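Notebook – bin picking, November
Morning entry, continued after lunch

Re-running the Addo grasp scorer against our old baseline, because I do not believe the number in the summary slide. The slide says the scorer beats the baseline on picks from the metal bin. It may well do. But the comparison was made over different days, with different block layouts, and with somebody choosing when to call a layout "reset". I would not accept that from another group and I don't see why we should accept it from ourselves.

What we have on disk: 2105 attempts in total from the collection runs. Of those, 622 come from layouts where both methods were given the same starting arrangement. The rest are whatever the bin happened to look like when the previous pick finished. The slide uses all 2105. If I keep only the 622, the gap between the two methods gets a good deal smaller, and on the red blocks I can't see it at all by eye on the plot. I haven't done a proper interval yet, so no one should quote this.

My worry with the unmatched attempts is simple. A method that fails often leaves a messier bin behind for its next try. A method that starts well gets easy layouts for longer. So part of what looks like skill is the bin being kind to whoever is already winning. Hunda's people saw the same thing with their tray setup and ended up throwing away a month of logs. I would like to avoid that, but I would like even less to publish something we can't stand behind.

Second worry: the success label. It comes from the Saneck force reading at lift, with a fixed threshold. I went through 69 attempts by hand against the video. The label was wrong more often than I was comfortable with, nearly always in the same direction: block gets lifted by one end, the reading goes over threshold, log says success, block slides out on the way across. The baseline does this less, as it goes for the middle of the block every time. The scorer likes ends. So the label flatters the scorer. This needs fixing before anything else gets argued over.

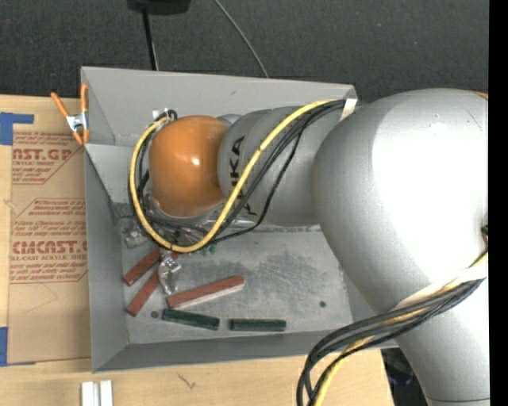 Touching blocks are where the two methods ought to come apart, if they come apart anywhere. The scorer's whole claim is that it knows when a neighbour will get in the way of a finger, and the baseline knows nothing of the kind. So the test should be built from arrangements such as the longest red block lying over the two green ones, with hardly a gap between the green ends. A centre grasp on that red block has something right underneath it, and a low finger could quite easily meet green before it has hold of red. An end grasp looks safer on paper, but then we are back to the sliding problem. I want both outcomes written down separately: "finger hit neighbour" and "lost after lift". Lumping them together as "fail" is how we got into this.

The other thing about the bin is the walls. They are tall for this job, and the wrist is bulky once it tilts. Anything near a wall gets refused by the planner before the grasp method has a say, and refused attempts are not in the log at all. I only found that out by reading the Jisent planner output line by line. So neither method is being marked on the hard cases near the edge. That might be fine as a choice, but it has to be said in the write-up, and the refusals have to be counted per method. If the scorer proposes more grasps near walls and they quietly vanish, its success rate goes up for no good reason.

Tried a small thing at 3 pm. Took the matched set and swapped the method names at random within each pair, then recomputed the gap, over and over. Wanted to see how often chance alone gives something as big as what we report. More often than I hoped. I used the existing labels for this, which I have just said I don't trust, so it is a rough look and no more. Still, it doesn't make me want to defend the slide.

The counter-argument, which I should be fair to: the scorer was trained mostly on single blocks, and the piled cases came later. It may be that a version trained on piles would win clearly. Possible. It is also the sort of thing one says about every method that doesn't quite work yet, and I can't test a version we don't have. The claim in the draft is about the current one.

Also unclear to me whether the colour matters. The scorer takes the colour picture as well as depth, and the red blocks turn up far more in the training set than the green. If it has learnt "red means graspable" we would never know from the present results. Cheap check: feed it the same pictures in grey and see if the ranking of grasps changes. If the top choice moves a lot, that is a problem, and a more interesting one than the one we set out to look at.

Plan for the next session:

Fix 51 starting layouts, drawn on paper beforehand, and run both methods on each. Order of methods by coin toss for each layout, so that wear and warm-up don't all land on one side.

One attempt per layout, then rebuild. Slow, but it gets rid of the carry-over.

Label success at the drop point, with the block out of the gripper and where it should be. Keep the force reading as a separate column.

Log planner refusals with the method name and the proposed grasp.

Whoever rebuilds the layout should not know which method goes next. Awkward with two people and one screen. A sheet of card over the monitor would do it.

Grey picture check can be run offline tonight, it doesn't need the arm.

On the gripper itself: I keep hearing that the curved lower finger is what makes end grasps work. I can't find a single run in the logs where only the finger was changed. It was swapped in the same week as the new threshold, so any improvement could belong to either. Until someone puts the old finger back and repeats a few layouts, I'm leaving that sentence out of the draft.

Left to do today: write to the Addo side and ask which attempts they used for picking their own settings. If any of our 622 were in there, the matched set is spoiled too and we are down to the new layouts only. Sent 5.40 pm, no reply yet.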